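Blocks on the Good Board
Thursday, June 4, 2020

I have been wanting to write about this board since I brought it home, and now that it has stars on it I have no excuse left.
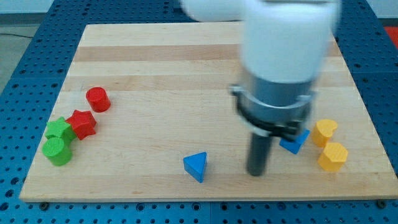 So, the board! It's butcher block, maple, long strips running side to side with the corners eased off a little. I found it at Konstantinidis, the kitchen supply place in Judow that was clearing out its back room in November. It was leaning behind a stack of sheet pans with a sticker for $60, and I walked past it, went out to the car, sat there, and went back in. I had gone for a whisk. I still don't own a decent whisk.

What got me was the color. Maple can look like nothing much under store lights, but carry it to a window and you see that every strip is its own shade, some nearly cream and some closer to toast, and the whole thing looks kind of woven. There are a few small dark marks in it too. I spent an evening trying to decide whether to sand them out and I'm so glad I was lazy about it, because now I look for them. (There's one I think of as the comma.)

I did oil it. I used plain mineral oil from the drugstore, wiped on with an old T-shirt, left alone for 15 minutes, then rubbed until the shirt stopped dragging. I gave it a second coat the next weekend and another one around New Year's, when I was bored. If you've never oiled a board, please find one and do it, it's so satisfying. The grain sort of wakes up while you're looking at it.

The plan was bread. I was going to be a bread person. I made maybe four loaves, all of them edible and one of them good, and the board was wonderful for kneading on, heavy enough that it didn't scoot. But it was also taking up the entire counter, and I kept propping it against the wall, and then I kept moving it to get at the toaster. You can guess how that went.

Meanwhile there were the blocks. The set is called Inaditz and I'd bought it secondhand at the Istden flea market, in a paper bag with the top rolled down, for $2. I love a rolled-down paper bag. You never know! This one had cylinders and triangular prisms and these fat five-pointed stars with rounded tips, in proper red and green and blue, the kind of colors you'd pick if you were six and somebody gave you the choice. The cylinders have a bit of texture on their round ends that's really nice under a thumb. I washed everything in the sink with dish soap and a nail brush, dried it on a towel, and then had no idea what I wanted it for.

And then one day I needed somewhere to put the blocks down, and the board was the closest flat thing, and oh my goodness. Red on maple! Green on maple! I'd had them on a gray rug before that and they looked fine, but on the wood they looked like candy. The board goes quiet and the blocks get to shout. I must have rearranged them for an hour. Green cylinder next to the green star, red ones behind, a blue prism off by itself near the front, in the middle, like it was waiting for a bus.

The table helps too, I think. It's the blue metal one with the grid of little round holes all over it, and I know it's not to everybody's taste. I adore it. The holes are so regular and the wood is so not regular, and when the board is in the middle you get this border of dots all the way around. The one thing I'd warn you about is crumbs, if you ever eat at a table like that. They go straight through to the floor. Put a tray down, or a board, ha.

A few things I've figured out about the arrangement, in case anybody else has a pile of shapes and a slab of wood:

Fewer is better. I started with the whole bag tipped out and it just looked like a mess. A handful of pieces with plenty of bare wood around them is much prettier, and you start noticing shadows.

Stars want company. By itself a star looks a bit like it fell off something. Put two of them so they're touching and they look like they're up to something.

Prisms are the divas. They change completely depending on which face is down, so try all of them before you settle.

Matching shapes in different colors makes me happier than matching colors in different shapes. I can't defend this. I tried it the other way for a week and kept sneaking things back.

For cleaning, I wipe the board with a barely damp cloth and then a dry one. No soaking, and please don't put maple in the dishwasher, I beg you. The blocks get the nail brush again when they start to feel grubby. If the wood begins to look chalky I go over it with oil, which on my board seems to be every couple of months, and I keep the blocks off it until the next day so they don't get greasy.

I do still want to be a bread person. I've been eyeing a smaller board for the counter, something I can lift with one hand, so that this one can stay where it is with its stars. I've also been back to the flea market page more often than I should admit, looking for more Inaditz. I would really love a purple. I don't even know if the set came in purple! If you have one in a closet somewhere, or you remember it from when you were little, leave me a comment and tell me what shapes you had.

Next time, the shelf project, which is going slowly and involves a lot of holding things up to the wall and squinting.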